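The best argument I know for building a robot yourself is a dull job. Ours is tidying up bottles. We could have picked chess or pouring tea, and both were suggested at Kusine, the shared workshop where I rent a bench. I'm so glad we held out for rubbish!

Elix is the name of our build: two arms side by side in a white box, with a mesh basket to fill. It has eaten most of my evenings this March and I'd happily give it more. People who look in tend to ask when it will do something clever. I think that picking up an empty bottle is clever, and that home builders sell themselves short by skipping past it.

## The bottle is the hard part

A clear bottle on a white table is a horrible thing to hand a machine. You and I see it at once from the glints and the red cap. It rolls if you nudge it and gives when you squeeze. Then there's the basket, with its rim to clear and other things already inside it. Every one of those is a proper engineering problem, and you can work on all of them with a screwdriver in one hand and a biscuit in the other.

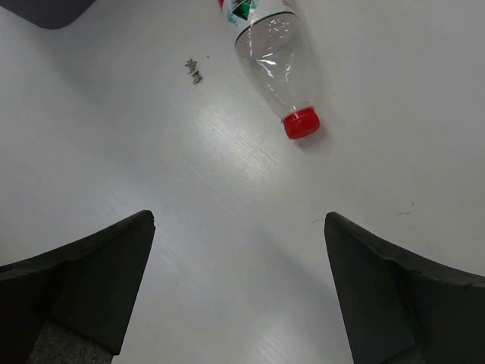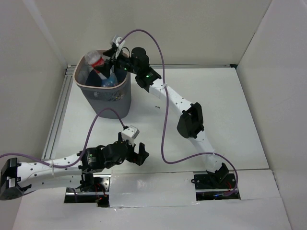

## Small rooms, small jobs

I'd also put in a word for the box. My first build, Jugah, lived in the open on my kitchen table, and I spent weeks chasing faults that came down to sunlight or a moved chair. Plain walls are cheap and they took most of that away. Purists grumble that a robot which only copes in a white box hasn't learned much. Fair enough, but I'd like to see it cope in the box first, and so far that's plenty to be going on with.

The other grumble is about cost, and I have more sympathy there. Arms are not pocket money. Sharing is what made it possible for us, and it brought things I hadn't budgeted for, like the person at the next bench (busy with a loom controller called Nanda) who looked over and spotted that our cable ties were too tight at the wrist. I'd been blaming the software for two evenings.

We've set ourselves 200 tries, and I'll be delighted if 70 of them end with something in the basket. A friend thinks we should hold out for 100 before we show anyone. I disagree completely. Show people the misses as well! A missed grasp is the most interesting thing on the bench, and newcomers pull up a stool for it far sooner than they do for a polished clip.

So if you have a corner of a workshop and a job so boring you've stopped noticing it, start there. Ours still has a wrist bracket to refit, and I'm off to find the small hex key.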